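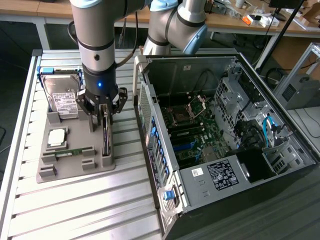 Where Does the Time Go? Timing the Gaps in Brandden Evening Cricket
Student project report

How I got into this

I've been playing for Gellow in the Brandden evening league for a while now (badly, mostly at the bottom of the order), and the thing everybody complains about is the light. We start after work, we play twenty overs a side, and by the end the batters are squinting and the fielders at deep midwicket are basically guessing. The captains blame the late start. The batters blame the bowlers. My own captain blames me, personally, for the way I set my field.

So when Marleny Inga told our class to pick a question we could answer with a stopwatch and some patience, I already had mine. I wanted to know which parts of an evening game use up time when no ball is being bowled, and whether a team could get some of it back without rushing anyone.

Farzana Gilani was my project partner. She had never watched a whole cricket match before June, and that was a big help! She kept asking why people were standing around, and I kept realizing I didn't have a good answer.

What we timed

We went to three games, all at the Panyasiri ground. Two were Gellow games where I wasn't picked, and the other was Indano's cup game on a Tuesday. I would have loved more, but one game was rained off before the toss and another clashed with exams.

We split the dead time into types. An over change ran from the umpire calling "over" to the next bowler starting the run-up. A wicket gap ran from the batter being given out to the next ball. Ball hunts started when the ball crossed the boundary and ended when it got back to the bowler. Then there was a type we just called "chat," meaning any stop where the captain and bowler were moving fielders or talking things through in the middle of an over.

Farzana ran the stopwatch and I wrote things down, because I knew what the umpire's signals meant. We swapped for one innings to see if it mattered. It did, a bit. I was slower to press the button at the end of an over, I think from watching the cricket instead of the umpire, so we went back to the first arrangement and left that innings out of the over change totals.

What we found

Wickets first, since I was sure they'd be the worst. There were 17 wickets that had a gap we could time (the last wicket of an innings doesn't have one), and the slow ones were really slow. The longest had a batter get all the way to the middle, discover he had no gloves, and walk back for them. But most new batters were padded up and moving before the old one had crossed the rope, and added together the wicket gaps came out well behind over changes in all the games.

Over changes were the big one. Each is short, so you don't notice it, but they come around again and again. What made the difference was where the next bowler was fielding. If the next bowler was at mid-off or mid-on, the change was quick. If they were out on the boundary at the wrong end, everybody waited while they jogged in, handed over a cap, found their mark and asked for the ball, which was usually with the wicketkeeper by then.

We timed 14 bowlers altogether, and it was funny how steady each one was. A quick bowler was quick all evening, even when getting hit. Spinners were not always faster than the seamers, either. One Indano spinner with a run-up of a few steps took longer between overs than their opening bowler did, all because he rebuilt his field every time he came on.

Ball hunts depended on the side of the ground. Panyasiri has a hedge along the road side, and a six into that hedge is a proper expedition. In the Indano game we lost 14 minutes to it! The other two games had hardly any, so I don't want to make too much of this one. It's really a hedge problem.
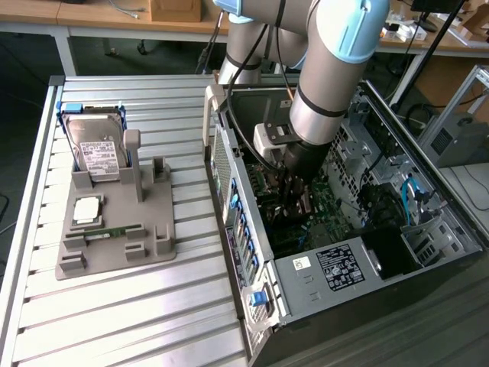
Over the motherboard, with the tower on its side.

Chat was the hardest to time and I trust it least. Sometimes a captain waves a fielder across while the bowler is walking back and nothing is lost. Other times the bowler stops dead at the mark and you can feel the whole field sag. We only counted it if the bowler had reached the mark and was waiting, which means we probably missed some.

Trying it out

I showed the over change numbers to our captain, and she agreed to try one thing in a practice game: the next bowler had to be told an over ahead and had to field close in on the right side. That was it. We didn't ask anyone to run.

It worked in the first innings, in the sense that over changes were quicker for almost every bowler. In the second innings the captain forgot, then remembered, then moved somebody in from the boundary right as the bowler was running in, and we had to have the ball again. I've left both innings in the notes. It was a practice game with friendly umpires and plenty of light, so I wouldn't lean on it too hard.

Things I'd do differently

I'd write down the score at every stop. We noticed halfway through that close finishes seemed slower, with more talking and more fiddling with the field, but we hadn't recorded enough to show it, so it stays a hunch. Marleny Inga also pointed out that all our games were on the same ground, and that a bigger outfield could change the over change numbers a lot. Fair point. I'd like to see the Gellow ground timed as well, where the boundaries are short and there's no hedge, only a parking lot.

I'd use two stopwatches too. When a wicket fell on the last ball of an over we had to choose which type it went under, and we argued about it. (We put it under wickets. Farzana still thinks that was wrong, and her reasons are in the appendix.)

What I'm passing on to the club

Tell the next bowler early and have them field close in. Keep a spare ball of similar wear with the umpire for games at Panyasiri. Put the gloves with the pads.

The timing sheets and Farzana's note on last-ball wickets are with Marleny Inga, and anyone from the league is welcome to copy them.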